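Posters in the Factory: How Wartime Artists Spoke to the Women of the Hetness Works

A second-year project report for the module People, Print and Propaganda

Introduction

When I first chose this subject I thought I would be writing about famous posters, the ones that turn up on mugs and tea towels, and I had half a plan for an essay on them. Then our tutor pointed the group towards the Hetness collection, which is kept in the local studies room above the library, and I spent one wet afternoon in October going through the first of the boxes. By the time the room closed at five o'clock I had given up the other idea completely.

The Hetness Works made parachute fittings and small engine parts during the Second World War. Like many firms of its size it put up the national posters that arrived by post, but it also paid for its own. These were drawn by artists who lived nearby, printed in short runs by Politis, a jobbing printer two streets from the gates, and pinned up in the canteen, the cloakrooms and along the corridor to the machine shop. A good number were taken down carefully after the war and rolled up in a cupboard, and we have that cupboard to thank for most of what follows.

What I wanted to find out

My question was a fairly simple one. The works took on a great many women between 1940 and 1943, and I wanted to know whether the posters made for them were different from the ones made for the men who were there before. I was also curious about who drew them, as very few are signed, and about whether the people who walked past them every day took any notice.

How I went about it

The collection holds 924 items, though this includes letters, pay slips, dance tickets and a surprising number of menus. I read through the handlist first and marked everything described as a poster, notice or bill. I then looked at each of these in the reading room and made a card for it, writing down the wording, the colours, who was shown and what they were doing. I am very grateful to the library staff for fetching and carrying with such good humour, especially in the week when I asked for the same box three times.

Alongside the posters I used the works magazine, which came out monthly and cost a penny, and the order book from Politis. The order book is a lovely thing to handle and a dreadful thing to read – whoever kept it had a hand like barbed wire – but it gives the number of copies printed and the date they were collected. I also listened to 7 taped interviews recorded by a local history group in the eighties with women who had worked there.

What the posters show

The early ones, from the first winter of the war, are nearly all words. They tell people to mind the blackout, carry their gas masks and save string. Where there is a figure, it is a man in a flat cap, and he is generally being told off about something.

From the spring of 1941 the change is quite striking. Women appear, first as faces in a crowd and then on their own, at a bench or a lathe, usually looking down at the work. I had expected them to be glamorous, in the way of the better known recruiting posters, and some are. But the ones I kept going back to are plainer than that. In the poster the order book calls "Steady Hands" there is no face at all, only a pair of hands holding a fitting up to a gauge, with the line "Someone will trust their life to this" underneath. It was the biggest order in the book, at 2000 copies, and I believe it must have been shared with other firms, for the works could hardly have used so many on its own walls.

The style varies a good deal. One group has flat blocks of colour and very little shading, which suited a small press that charged by the number of inks. Another is in pencil and wash, closer to a magazine illustration, and these are the ones the women on the tapes seem to remember best. One speaker says she had been drawn in her dinner hour and was cross that the artist had given her someone else's nose.

The Ekano drawings

The nicest surprise of the project was a folder marked Ekano, which the handlist gives simply as "sketches, various". It contains trial drawings for at least four of the posters, and on the back of one is a bill for 100 sheets of paper sent to Ekano Studio, with an address over a chemist's shop. I could find no other trace of the studio beyond a small advertisement in the works magazine offering portraits at reasonable rates. I would dearly like to know more about it, and if I were starting again I would begin there.
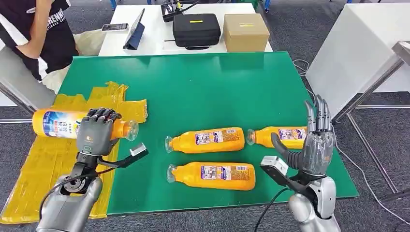 Did the posters change how people worked? It is very hard to say, as the works kept no figures that would show it, but the women on the tapes mostly remembered them as company on the walls and spoke far more warmly about the music, the tea and their friends.

Problems and gaps

The collection only holds what somebody thought worth rolling up, so torn or dull notices have probably gone. The interviews were made forty years after the war, and two of the speakers disagree cheerfully about which canteen they are describing. The posters are undated, and I have had to match them to the order book by title, which works well for most but left me guessing with a handful. There was also a rival printer, Kasitz, whose name appears on three sheets and whose records I was not able to trace.

Further work

I should like to compare the Hetness posters with those of another works of the same size, and to go through the trade directories for the studio over the chemist's. The library has kindly said that my cards may stay with the collection, so that the next student can correct my spelling and, with luck, put a name to some of the drawings.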